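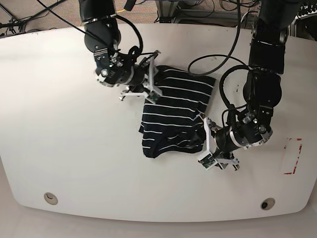
Zahira Halim
Linen and Garment Standards, Gidham

Reading time: 2 minutes

Members are asked to comment on the folding of dark striped garments. The present Gidham guidance asks for a rectangle with no under-layer showing at the side. I propose that a small corner be accepted on knitted items.

OZakaria wrote:
I cannot support this. Our store at Brurkel holds 2,147 folded garments, and a corner left out is soon creased by its neighbour on the shelf.

Sembiring_Stores wrote:
I would support the proposal for everyday wear. Refolding takes time, and stripes make any slight tilt look worse than it is.
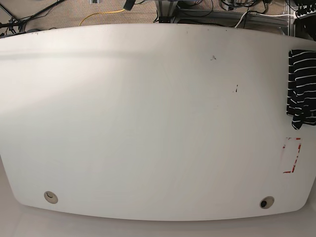

Should the table be cleared before each garment is folded?
It should be wiped and cleared at the start of a batch, and again whenever lint is visible.

OZakaria wrote:
I agree on the table. On corners, my objection stands. We refolded 246 items in April, mostly striped ones.

Zahira Halim wrote:
Thank you. May I ask whether those were folded with the stripes running across or upright? The guidance does not say.
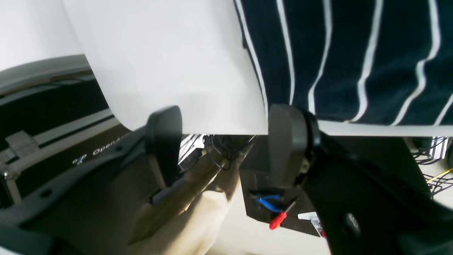 Navy cloth, white stripes upright

OZakaria wrote:
Both ways, I regret to say. I should welcome a rule on that point before any change to corners.

Contact: Ohemaa Zakaria, Forum Secretary | © Gidham | Back to top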